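Sokus promet un jeton adossé à l'euro, les détails attendront

Par Ffion Kemeys, le 23 août 2019

Encore une monnaie numérique qui ne devrait pas bouger. La société de paiement Sokus a annoncé le lancement prochain du Fluluvell, un jeton dont la valeur serait fixée à un euro et qui serait accepté, dans un premier temps, par 445 commerçants. Le communiqué tient en deux pages. Le mot « révolution » y figure dès la première ligne, le nom de la banque chargée de conserver les réserves n'y figure nulle part.

Le principe est connu. Le client verse des euros, reçoit des jetons et les dépense dans les boutiques partenaires ou les échange plus tard contre des euros. Sokus assure que chaque jeton sera couvert intégralement. À la lecture du document technique mis en ligne le même jour, la couverture se révèle un peu moins simple : 70 % des réserves seraient déposées sur des comptes bancaires, le reste étant placé en « instruments liquides de qualité ». Lesquels ? La société répond que la liste sera publiée en temps utile.

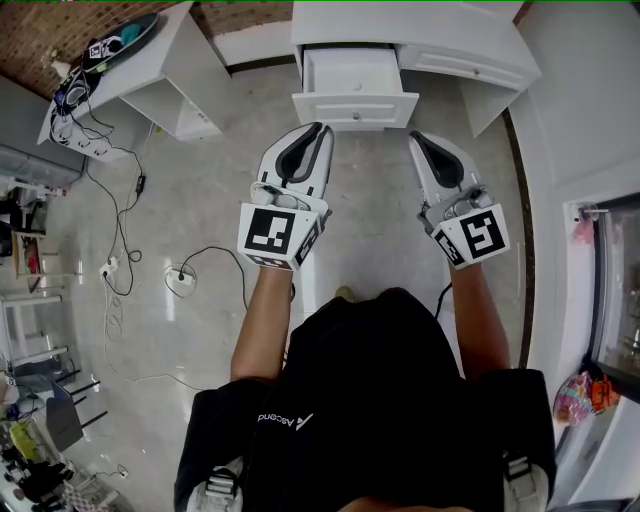 Un audit annoncé, mais sans calendrier

Le cabinet Barroso doit vérifier les réserves. Interrogé, il confirme avoir été approché et précise que le contrat n'est pas signé. Sokus, de son côté, présente déjà le cabinet comme son « auditeur indépendant » sur sa page d'accueil. On a vu des formules plus prudentes.

Même flou pour les remboursements. Les conditions générales prévoient un délai de six jours ouvrés, que l'émetteur peut prolonger « en cas de circonstances de marché exceptionnelles ». L'expression n'est définie dans aucun article. Or c'est précisément dans ces circonstances que les détenteurs voudront récupérer leur argent, et un jeton censé valoir un euro n'en vaut un que si quelqu'un le rachète à ce prix le jour où tout le monde vend. 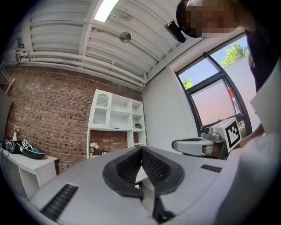 Parmi les partenaires cités, la plateforme de livraison de repas Tastier est la seule à avoir réagi. Elle parle d'un essai limité à huit restaurants, sans engagement au-delà de la période de test. Les autres enseignes seraient « en cours d'intégration », terme assez large pour désigner aussi bien un terminal installé qu'un courriel resté sans réponse.

Sokus avait déjà promis en avril un portefeuille mobile, toujours absent des boutiques d'applications. La société met le retard sur le compte de « tests de sécurité supplémentaires » et affirme que l'application sortira en même temps que le jeton. Aucune date n'est donnée pour l'un ni pour l'autre. Les préinscriptions, elles, sont ouvertes.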